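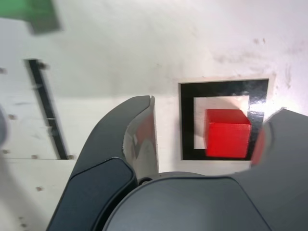
Henok Tilahun reckons a white tabletop wants wiping down every single evening, whether it's been used or not, and he told me so again on Tuesday while I was putting this page together. He may well have a point. I still like a table that looks as if somebody's been at it!

Welcome to the Berkesstead table page, anyway. I've been meaning to put something up since December, and as the last page was all shelves and storage boxes (sorry, I do get carried away with boxes), this one is about the white table and the little red cube that lives on it.

Red cube, black square
The cube sitting inside its square marking. I love how strong that red is against the black and white, you can spot it from the door. The black border has a bit of a shine to it down the right-hand side where the light gets it.

Same table, the less glamorous bits
Smudges, grey scuffs and some small brown specks. The worst patch is the one up beyond the square, towards the right. Henok would like it known that he noticed it first.

A few people have asked about the set-up, so I'll ramble on a bit.

The table is a Kultalmont, the 90 cm one, and I'd buy it again. The matte top was the whole reason for choosing it, because the shiny one we had before threw the ceiling lights straight back in your eyes and I used to go home with a headache. Matte does hold on to marks more, though. Warm water and a drop of washing-up liquid shifts most things, and for the grey scuffs I use a damp melamine sponge, very lightly, and never anywhere near the marking. I did go over the edge of an old one once with the sponge and it looked dreadful afterwards (my fault entirely, I was in a hurry).

Squares: you want a thick black outline with plenty of white left in the middle, and a narrow white margin all round the outside so it stands clear of the table. I tried it without the margin and it looked sort of mean and unfinished. Take your time lining it up. I spent 20 minutes on my first one and it was still crooked, and Henok walked round it with his head on one side and said nothing at all, which was worse.

Cubes: we've had red, yellow and a rather sad green from Jemal, and red wins every time. The green vanished under the radiator for most of a month. I keep the spares in an old Otanden biscuit tin with a folded duster at the bottom, as the corners get dinged if they rattle about together, and I do like a crisp corner.

If you're copying any of this at home, do think about your lamp before you stick anything down! Our light is strong enough to bleach out the far right of the table completely, and if you're the fussy sort you'll want to shift it along a bit or hang something thin over it. I've got a bit of tracing paper somewhere that would do the job.

Next page will be the pegboard, once I've found the other half of the hooks.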